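I have now read four separate articles telling me to fold my plastic bags into triangles, and I would like to know who is doing this. I mean a person with a job and a dinner to cook, standing at the counter after a grocery run, smoothing a bag flat and folding it up like a paper football.

The most recent one came from my friend Meriem, who sent it with no comment except a thumbs up. It had 315 comments under it. I read more of them than I should have. A good half were people saying the triangles had changed their kitchens, and a surprising number of those used the word "calm." One woman said her husband had started doing it without being asked, and I don't believe her.

So in December I tried it. I try most of these things eventually, mainly so I can complain with a clear conscience.

The bags in our house live under the sink, or they did. The system was one bag with all the other bags inside it, hanging off the pipe valve. You know this system. My mother had it, her mother had it with flour sacks, and Tarun's family has it in two different countries. When the bag of bags gets too fat you stop being able to close the cabinet, and then you take a bunch to the bin outside the store and start over.

What's supposed to be wrong with this? According to the article, you "can't see what you have." I've thought about that a lot. What I have is bags. When I want one I put my hand in and there is a bag in it when it comes out. I've never needed to see my full range of options before lining the bathroom trash can.

The first step is to flatten the bag and get the air out. The article gives this one sentence. In practice it's most of the work, and how it goes depends completely on what kind of bag you've got. The crinkly white ones from the corner store will lie down if you're patient. The thicker ones from the pharmacy are no trouble at all, they practically fold themselves. But the thin soft ones, the kind that come off a roll, will not stay flat for anybody. You smooth one end and the other end fills up again. You put your elbow on it. It sticks to your sleeve. I did some of these at the kitchen counter while a pot of lentils was on, and I'd say the lentils got the worst of it.

Then you fold it in thirds or quarters lengthwise so you have a long strip, and you start at the bottom and go corner over edge, corner over edge, until you get to the handles, which you tuck in. If the bag has handles. Plenty of mine don't, and the article had nothing to say about those, so I tucked in whatever was left over. Those came undone in the drawer.

I should say that the finished triangles do look nice. I lined them up in an old shoebox lid and took a moment to admire them. They look like somebody lives here who has things under control. Tarun came in, picked one up, asked if it was food, and put it back in a different spot.

The trouble is the other end of the business, when you need a bag. I cook with chicken a couple of times a week and the moment I want a bag is the moment I have raw chicken on both hands. With the old way I could hook one out with a pinkie. With a triangle you need two clean hands and a fingernail, and then you have to shake the thing out, and it comes out full of little creases and doesn't want to open at the top. I started unfolding a few ahead of time and leaving them on the counter so they'd be ready. When I noticed I was doing that I felt pretty stupid. 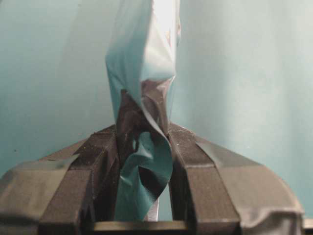
**Kusum Grewal** | January 2024 | Filed under: Kitchen, Things I Was Told to Try

Pale teal plastic, all crumpled up, with folds wherever they happened to fall. I've come around to thinking a bag looks fine that way. You pinch it in the middle and lift, the rest goes wherever it likes, and the whole operation is over before you've thought about it. Whatever is wrong with my kitchen, I'm not convinced it's the shape the bags are in.

But I did promise Meriem I'd be fair, so I tried some other methods too before giving up on self-improvement for the winter.

**The tissue box.** You stuff the bags into an empty tissue box, each one threaded through the handles of the last, and pull them out of the slot like tissues. This works for about three bags. Then one comes out alone and you're fishing in a cardboard box with two fingers. If you don't do the threading (I didn't, after the first afternoon) it's just a smaller bag of bags that you can't get your hand into. The box also went soft on one side from being under the sink, though I'll admit that could be the sink.

**The fabric tube.** My aunt makes these, with elastic at both ends. You push bags in the top and pull them out of the bottom. I have two of them because she forgets who she's given them to. I'll say this for the tube, it's the only method I tried that was clearly designed by someone who uses plastic bags. My objection is where to put it. It has to hang, and it has to hang somewhere you can reach both ends, which in my kitchen means on the outside of something. I don't want a large stuffed leg hanging next to the stove. I had it on the pantry door for a week and every time the door shut it swung around and hit the mop.

**The purchased dispenser.** I won't pretend to be neutral here. There's a brand called Lakwood that makes a metal one with holes down the front, and Melaniia from my old office has it and loves it, and offered me her spare. (Why did she have a spare?) It screws to the inside of the cabinet door. It holds fewer bags than the pipe valve did, and the holes are too small for my hand and too big to keep the bags in, so the bags sort of bulge through them and get caught when you close the door. I gave it back. She says I mounted it too low, and she may be right about that.

**Knots.** Tie each bag in a loose knot and throw them all in a drawer. Somebody in the comments recommended this and got told off for it by several others. I thought it was pretty good! It takes a second and the knotted ones stay small. The drawback is the same as with the triangles, you have to undo it when your hands are dirty, and I pull my knots too tight. I ripped a few. If you're a looser person than I am it might suit you.

The question I kept wanting to ask these articles is why anyone has so many. One of them showed a drawer with what the caption claimed were 114 triangles, all matching, sorted by color. If you've got that many bags, folding them is putting off the part where you admit you're never going to use them. We fill up slowly now because I mostly remember the cloth ones, and I still had far more than I could go through by spring. So I took a big armful to the collection bin, and I'll be sceptical about that too while I'm at it, because I have no idea where they go after the bin. The sign says recycled. I'd like to see it.

I kept the ones I really use. The soft ones off the roll are good for vegetable peelings and for wrapping a paint roller overnight (tight, with the air squeezed out, and it'll still be usable in the morning). They're good over shoes in a suitcase. The thick ones go in the bathroom cans. The crinkly ones I don't like for anything except packing ornaments, and I've got enough in the ornament box to last until I die. Anything with a hole in the bottom goes straight out, and I recommend checking for this before you put wet coffee grounds in.

A note on smell, as this never comes up in the articles either. If a bag has had onions in it, it will smell of onions forever, and if you fold it up tight and put it in a closed drawer with its friends, they'll all smell of onions. Hanging loose under the sink they air out a bit. I noticed this with the shoebox lid, which I had moved into the dish towel drawer because it looked so tidy. I had to wash the towels.

Nassoro, who reads this blog and disagrees with it by email, wrote to say that the folding takes him ten seconds a bag and that he finds it relaxing while the kettle boils. I believe him about the kettle. I've timed myself and I'm nowhere near ten seconds, and I don't find it relaxing, I find it like being given homework. But if you've got the hands for it and you drink a lot of tea, fine. He also says I was folding from the wrong end. I was folding from the end in the article.

Where we've landed is a plain open bin, the one that used to have potatoes in it, on the floor of the cabinet to the left of the pipe. Bags go in scrunched. When it's full it's full, and the extra goes out with the next trip to the store. Tarun asked what had happened to the little food things. There are a few triangles left at the bottom that I haven't bothered to undo, and last night I threw one of those in the compost thinking it was a piece of cabbage, so those are going next.

Next up is Meriem's other suggestion, which is decanting all my rice and lentils into jars with labels. I already have opinions. If anyone has done it and kept doing it past the second refill, tell me where you put the leftover bit that doesn't fit in the jar.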